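Progress report no. 7 to the Clasamier programme
Project: Good practice rules for kitchen handling tests in simulation
Prepared by: Welstead project office
Date: 07/12/2020

## Work done in this period

The main task was to finish the second draft of the rule book. It now has 72 rules, and each rule has a short note which tells the tester how to check it. The first draft was sent to our partner Ibrahim in October, and their comments are all answered in the new one.

The largest change is in the part about starting conditions. Before, a tester could begin a run with the arm in any position, and the results of two teams were difficult to compare. Now the start position must be written down, together with the place of every object on the worktop, also those objects which the arm is not asked to touch. 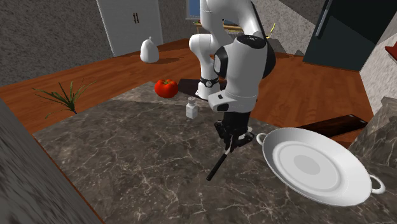
We also made stricter the rule about contact. A run must be stopped and marked as failed if the arm touches a fixed part of the kitchen with more force than the limit in the test sheet. Some teams wanted to allow light contact with the worktop, for example when a thin object is put down. We accepted this, but the contact must be recorded in the log.

## Test runs

The plan asked for 3,000 runs under the new rules, and we completed 3,439. The extra runs were necessary for the section on repeated trials, where the first wording could be read in two ways. The logs are stored in Clindska, our shared archive, and the programme office has reading rights.

## Open points

- The rule on naming of objects is still not agreed. Ibrahim prefers a fixed list, we prefer free names with a code.
- The limit for contact force is copied from our older test sheets — it needs its own study before the final version.
- Two rules on emergency stop say nearly the same thing and will be joined.

## Next period

We will send the draft to the outside readers and collect their remarks in one table. The budget is as planned and we do not ask for any change. We ask the programme only to confirm in writing that the final text may be published free of charge, as this was left open in the agreement.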